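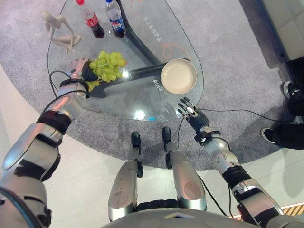 Skillonmont Residence: The Refurnished Common Rooms

The ground-floor common rooms at Skillonmont reopened to residents and their guests in February, following a programme of refurnishing carried out under the direction of Tapio Hakala, Manager of Residential Interiors. The gallery presents the principal pieces as they are now placed, with short notes on their selection and care. Enquiries about the use of the rooms may be directed to the front office.

The programme covered 87 pieces of furniture, both new and retained. Items withdrawn from use were offered first to residents and then to the Vestusov resale centre.

The Lounge

Glass table. The clear top has an irregular outline, close to a triangle with its corners rounded off, and the dark curved column that supports it can be seen through the glass. Guests may set food and drinks directly on the surface.

Round carpet. Grey was chosen to sit quietly against the paler grey of the floor. The carpet is vacuumed daily and lifted for cleaning at the end of each term.

Seated figure. The white abstract figurine, with its long bent limbs and small head, was given to the residence by Thaddäus Grabner on his retirement. It is kept on the glass table and should be lifted by the body when the top is being wiped.

Fruit bowl. Shallow and wide, in cream with a slightly darker rim. Green grapes are the usual offering in the warmer months, and apples and mandarins in winter.

Refreshments. Cola and other soft drinks are provided for afternoon gatherings. Residents are asked to return unopened bottles to the pantry by 9 p.m.

Lounge chairs. Reupholstered by Trummer in a hard-wearing olive wool. The original beechwood frames were retained and re-glued.

Curtains. Unlined linen in a natural colour, hung to clear the radiators. The previous curtains have been cut down for the music room.

The Reading Room

Long table. Oak, retained from the former library and refinished in oil. Coasters are stored in the drawer at the window end and are required for all hot drinks.

Shelving. The wall units hold 2,142 volumes, arranged by subject. Returned books should be left on the trolley for reshelving by staff.

Task lamps. Supplied by Wakivlow, with shades in dark green enamel. Each lamp has a dimmer on the base.

Newspaper rack. Repaired and rehung beside the door at a height that can be reached from a wheelchair.

The Entrance Hall

Bench. A single length of ash, with storage beneath for outdoor footwear. Wet boots should be placed on the rubber trays.

Coat hooks. There are 91 hooks, numbered to correspond with the rooms. Spare hooks at the far end are reserved for visitors.

Notice board. Cork, framed in ash to match the bench. Notices must be dated and are removed after one month.

Care of the Rooms

Glass surfaces are cleaned with a soft cloth and a mild soap solution. Abrasive pads and ammonia-based sprays are not to be used on any piece in the gallery. Damage of any kind should be reported to the front office on the day it is noticed, so that repairs can be arranged with the supplier.

The lounge may be reserved for private gatherings of residents and their families. Requests must be received at least 2 weeks in advance. Furniture may be moved with the agreement of the duty manager, with the exception of the glass table, which remains in its place on the carpet at all times.

Comments

Damian Pfister
Very pleased to see the oak table kept. I wrote most of a thesis at it. Is the ink stain still there at the window end or did that go with the refinishing?

Cormac Ó Néill
The glass table looks well but my mother caught her hip on the old one more than once, so I am glad about the rounded corners. Could someone confirm whether the lounge can be booked for a birthday lunch, or is it evenings only?

Front Office
Lunch bookings are accepted, Mr. Ó Néill. Please send us the date and the number of guests. Mr. Pfister, the stain is fainter but it is still there.

Silvan Ruchti
Who does one ask about the old brown armchair from beside the piano? I would like to buy it if it hasn't gone to Vestusov yet.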